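Início Receitas Viagens Casa Sobre mim

Este site usa cookies para melhorar a sua experiência. Aceitar Saber mais

Um mês a fazer compras a pé

Em abril decidi deixar o carro quieto e fazer as compras todas a pé. A ideia nem foi minha, foi da Danica Mujić, a minha vizinha de cima, que faz isto há anos e chega sempre ao terceiro andar com um ar fresquíssimo (eu chego a arfar, mas já lá vamos!).
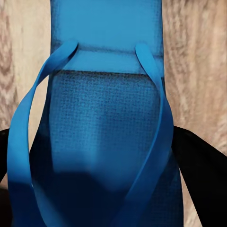

O mercado fica a uns dois quilómetros e a primeira semana foi um desastre. Fui com fome, às seis da tarde, e comprei batatas, um melão, leite e uma garrafa de azeite. Tudo no mesmo dia! Parei três vezes na subida da igreja e numa delas sentei-me no muro a comer pão. Demorei 45 minutos a chegar a casa, com as alças marcadas nos ombros até à hora de jantar.

Na segunda semana mudei a estratégia: ir mais vezes e trazer menos. Coisas pesadas num dia, verduras noutro, e a lista escrita em papel, que no telemóvel distraio-me e acabo a ver fotografias de cães. Também comecei a ir de manhã cedo — e que diferença! Há pão quente, os tomates ainda não foram todos apalpados e a senhora do peixe tem paciência para explicar como se amanha uma cavala.

Gastei menos, isso sim, foi surpresa. Como tenho de carregar tudo, penso duas vezes antes de trazer bolachas ou aquele molho que depois fica meses na porta do frigorífico. Poupei cerca de 10 euros por semana, sem contar com a gasolina.

Do que tive saudades? De trazer água e areia para o gato sem sofrer. Para a areia continuo a levar o carro, confesso, e não tenciono mudar.

Em maio quero experimentar o mercado do outro lado do rio. A Danica diz que os queijos são melhores, mas tem uma escadaria — depois conto.

Subscreva a newsletter e receba os novos textos no seu e-mail.

Contacto | Política de privacidade | Voltar ao topo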